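Marbled paper
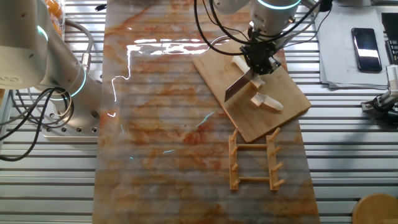
Marbled paper is paper decorated with a pattern of veins, swirls or combed lines, made by floating color on the surface of a liquid and laying a sheet on top to pick it up. The name comes from the likeness of some patterns to polished stone. The same word is used more loosely for printed papers, cloths and plastic coverings that copy the look of marble, although these are made by different means and are usually treated by collectors as a separate class.

Terms

In the trade, the liquid is called the size and the vessel that holds it is the tray or bath. Each sheet lifted from the bath is a single print, and no second sheet can repeat it exactly. Imitation marble, in which a pattern is applied by a press, repeats at a fixed interval. The line between the two is sometimes blurred in older sale catalogs, where "marble paper" may mean either.

Method

The size is most often made by boiling a seaweed extract or a plant gum in water and leaving it to stand. It must be thick enough to hold the color on its surface and thin enough to let the color move. Sheets are brushed beforehand with a solution of alum and hung until nearly dry, so that the color will bond with the fibers.

Colors are ground with water and mixed with a spreading agent, traditionally ox gall. Drops are let fall from a brush or whisk. Each drop opens into a disk, and later drops push the earlier ones into narrow lines. Those lines form the veins of the finished sheet. A pattern left in this state is known as a stone or spot pattern. If a stylus or comb is drawn through the floating color, the result is a combed pattern, of which there are many named kinds.

The sheet is lowered from one corner, or from the middle outward, in a steady movement. Air caught under the paper leaves a white patch. The print is then lifted, rinsed and hung. Many workshops burnish the dry sheet with a smooth stone or add a thin coat of wax, which deepens the color and gives a gloss.

History

Decorated papers made by floating ink on plain water are known from Japan, where the practice is called suminagashi. Work on a thickened bath developed in Central Asia, Persia and the Ottoman lands, where it is called ebru. Travelers carried samples to Europe, and by the seventeenth century the craft was practiced in several European countries. Bookbinders were the main buyers. They used marbled sheets for endpapers and for the sides of half-bound volumes, where a busy pattern hid the marks of handling.

Demand for hand-marbled sheets fell in the nineteenth century as cloth bindings and machine-printed papers became common. The craft continued in a small number of workshops and was taken up again by artists and teachers in the twentieth century.

Stone patterns and their imitation

Patterns meant to look like real stone make up a small part of the whole. White grounds with gray, gold or rust veins are the most familiar today, mainly through printed goods such as shelf liner, table mats and wall coverings. Makers of these goods usually work from a photograph of a slab. Jingyi Wei, in a survey of printed stone patterns, divides them by the direction of the vein and by whether the edges are drawn to meet when sheets are laid side by side. Jin-sol Seol has proposed a simpler grouping based on color alone, which is easier to apply to worn or trimmed pieces.

The Rathore collection holds 34 sample books of marbled and imitation papers, 3 of which contain notes on the mixing of color. The Vikness bindery, which kept its own trays until it closed, is represented by a group of stone-pattern endpapers in brown and orange.

Care and storage

Marbled sheets are best kept flat and away from direct light. Some older pigments fade, and alum left in the paper can make it brittle with age. Waxed or burnished surfaces may stick to one another under pressure, so sheets are commonly stored with plain, acid-free paper between them. Surface dirt is removed with a soft, dry brush. Water should not be used on a sheet unless a hidden corner has first been tested.

See also

Bookbinding
Endpaper
Faux marbling
Paste paper
Suminagashi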